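Failure Review Engineer, Robot Manipulation (simulation and safety)
Kunico – Sorkberg office
Full time, starting in August

Our arm drops things. It drops them less often than it did last year, but in the last test series we logged 911 runs and 26 of them ended with the gripper losing its hold partway through a lift. In 5 of those, the arm carried on with the rest of its motion as if it were still holding something. Those are the ones that keep us up at night, and we'd love to find a person who gets as curious about them as we do!

You would join the Stomero team, a small group that tests kitchen and tabletop handling in simulation before any of it goes near a real counter. The tasks sound simple: pick up a bottle, turn it, put it down, leave everything else on the table alone. Getting an arm to notice that it has failed, and to stop in a safe place, is much harder – and a lot more fun to work on.
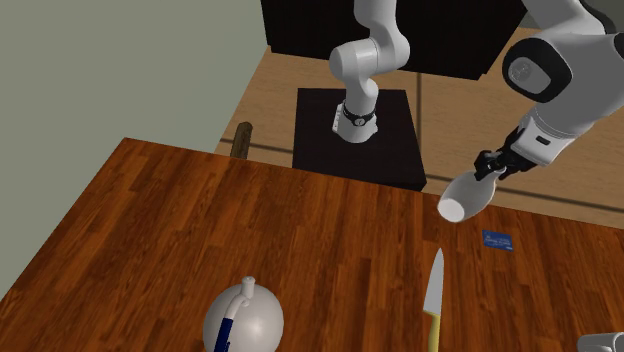 Your first job would be the lost-grip fault itself. We have a replay set of 375 simulated runs with joint positions, finger force and contact data, and we need them sorted by cause. Some look like plain slips. Others look like a late signal from the finger sensor, and a few we can't explain at all. After that you would help write the stop rules: when the arm should freeze, when it should back away, and what it must never do near a sharp or breakable object.

What you'd be doing week to week:
Replaying failed runs and writing short, clear fault reports
Building new test layouts that make the fault show up more often
Checking fixes against old failures, including the boring ones
Joining the Sproģis safety review, where any engineer can block a release

We'd like you to have solid Python, some time spent with a physics simulator, and patience with messy logs. A degree is fine, and so is a few years of fixing machines in a shop or plant. Experience with force control would be great – we can teach it if you don't have it.

To apply, send a resume and one page about a failure you tracked down, in any field, to Baltasar Cisternas, test lead. Tell us what you got wrong along the way. We read every page, and we answer everyone who writes.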